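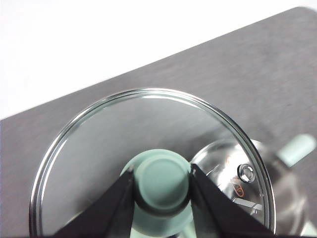 Workshop > Grippers > Two-finger kits

Vavidard V2 parallel gripper kit, wrist camera version

Price 264, parts only. No arm, no power supply, no controller board. If you need the arm as well see the Arkaswood page.

Kit for people building a small arm at home or on a bench they share. Two fingers, one servo, carriage, wrist plate, camera bracket, all the screws. Comes flat. You put it together, takes an evening if your holes are clean, two if they arent.

What's in the bag
- finger pair, black, beveled
- carriage and rails, pre-cut
- servo with horn, 900 mm lead
- wrist plate, Khoury pattern (also drilled for Arkaswood arms)
- camera bracket, tilts, two lock screws
- screw pack plus spares
- printed sheet. Newer version of the sheet is on the download page, use that one

Opening 71 mm between the tips at full travel. Enough for knobs, handles, cups if they're narrow. Not for mugs by the body.

Lids. Most asked about job so here goes. A pot lid with a round knob is a good first test, better than blocks. The fingers close on the two sides of the knob, on the cylinder part of it, and the camera looks straight past the tips so you see the grip and the pot behind it in one view. Smooth knobs want the rubber pads (sold separately, 14 a pair). Matte ones usually hold bare. Come in level. If one tip touches first the lid turns on you and you chase it over the table.

Glass and polished steel are rough on cheap depth sensors. We run a plain color camera on ours and set the height by hand. Fixed exposure, not auto. Auto sees the steel, goes dark, and then the black fingers vanish.

Assembly notes, things people write in about
Center the servo BEFORE the horn goes on. Please.
Rails: wipe, then a drop of light oil. Not grease.
Finger screws get thread lock. Carriage screws don't.
Leave slack in the camera cable at the wrist, one full loop, then tie it. Short cable pulls the bracket out of line and you will blame the software.
Left and right fingers are not the same part. The bevel faces in on both.

Fits
Khoury wrist, all sizes. Arkaswood wrist, drilled. Zeltton needs the adapter ring, and teh ring adds length so redo your tool offset. Anything else, measure the bolt circle and send it to us first.

Doesn't fit the old Vavidard V1 carriage. Different rail spacing. V1 fingers wont go on this one either.

Software
Position commands over serial. Open, close, go to width, stop. Sample script on the download page, short, change the port name at the top. Grip force is just a current limit, start low and go up until the lid stays put when you tilt the wrist. Servo getting too warm to touch means you went too far.

Stock
In stock as of June 16, 2018. Next batch October if these go. Bare finger pairs are separate and we have plenty. Camera not included, bracket takes the usual small square board, four holes.

Returns fine if unbuilt. Built ones, write first.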